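The Green Tablecloth

My sister and I bought the green cloth at the Plasa in May, 13 dollars off a folding rack, because I'd told her the new place needed a tablecloth before it needed anything else. She said it needed a bed. We were both right, but the cloth was cheaper!

So that's how I came to be living in Drollside with a table, a cloth and a bag of plastic dishes. The bus from Drekis let me off with two boxes, and I set the table before I even looked for the light switches. Cups first, then plates – that's the order we always did it growing up, with whoever was youngest on cups.

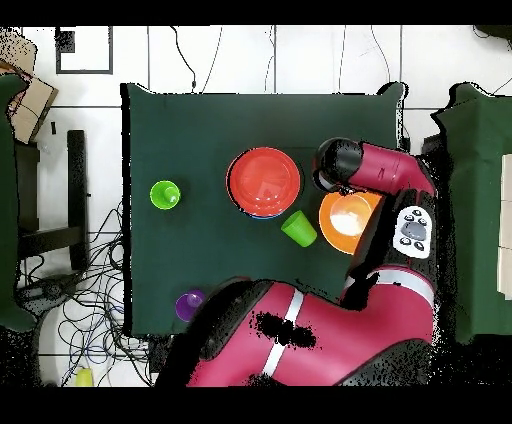 The purple cup was always mine. My sister liked green and would trade you her dessert for it, and whoever came to the table last got whatever was left and complained about it through the whole meal. I can still hear that complaining (I was usually the one doing it).

She called on 19th August, right when I was thinking about supper, and asked if the place felt like home yet. I told her the floor was cold and the neighbors played the same song every night at six. "But you set the table," she said. I said of course I set the table.

"Then I'm coming," she said, and she did, on the late bus, with a pot of Soylu noodles in her lap and the lid tied down with a scarf. We ate until the pot was empty. She washed, I dried, and she put my purple cup on the wrong shelf.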